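Quick one tonight because I have to be up at 5. Blood pressure screening month wrapped up at work and people keep emailing me about it so I figured I'd just put it all in one place.

Backstory for anyone new: I work the front office at Kinuvar, we do packing and shipping, over 200 people across two shifts. Last spring one of the guys on second shift passed out in the break room. He's fine. But it rattled everybody, and Lamai Rungrueang from HR went and got us signed up with the county wellness thing. Free cuffs, a nurse twice a week, posters. So many posters.

I was put in charge of the sign-up sheet. Which became being in charge of all of it. You know how that goes. 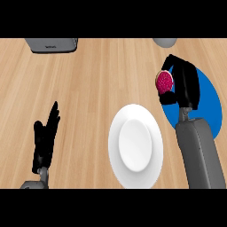

Anyway the first week was slow. Day shift didn't want to lose break time, and second shift didn't know it was happening, my fault, I sent the email to the wrong list. Fixed that. Pongsak Kaewsai let his whole line go over together on the clock and after that it filled up fast. Bless that man.

My own reading was not great. Not terrible, not great. The nurse asked about salt and I said I don't add any, and she asked what I eat for lunch and I said soup. From a can. Every day. So we had a little talk about soup.

I went home and read labels for an hour. The one I like has 1352 mg of sodium if you eat the whole can, and who eats half a can?? I've been making a pot of lentil on my days off instead. Carrots, cumin, lots of lemon at the end. My son says it tastes like a candle but he eats it.

Other stuff that changed:

The vending machine by the time clock got swapped out. Half of it is nuts and those dried mango strips now. The honey buns stayed, there was a petition.

Walking group at lunch, out past the loading docks and back. Started with me and Lamai, now there's a bunch of us. We go slow. Somebody always brings a speaker.

Water station on the floor finally works. I'd been asking for a year.

Thepsuriya, the clinic over by the bus depot, is taking anybody who got a high reading and doesn't have a regular doctor. Sliding scale, just call ahead and tell them your from Kinuvar. If you had a number the nurse circled, please go. Dont sit on it like my dad did.
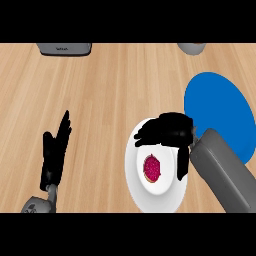 Break room B, May

Adding to this on my lunch. Got the final sheet back and 22 people were sent on for a follow up, most of them had no idea. That stuck with me all morning.

Also the company match came through, $3000 toward next year, so we get the nurse again and maybe a dietician for a couple of afternoons. Lamai wants a cooking demo. I said only if there's no kale, she said no promises.

A few people asked which cuff to buy for home. I don't know enough to tell you a brand. The nurse said get the upper arm kind and bring it in so she can check it against hers, and sit for five minutes first with your feet flat. I was doing mine standing up at the counter while yelling at the dog, so.

Sign-up for the fall flu shots is on the board by the lockers. Use a pen please, the pencil ones rub off and then I have to guess. More when I have a minute, bell's about to go.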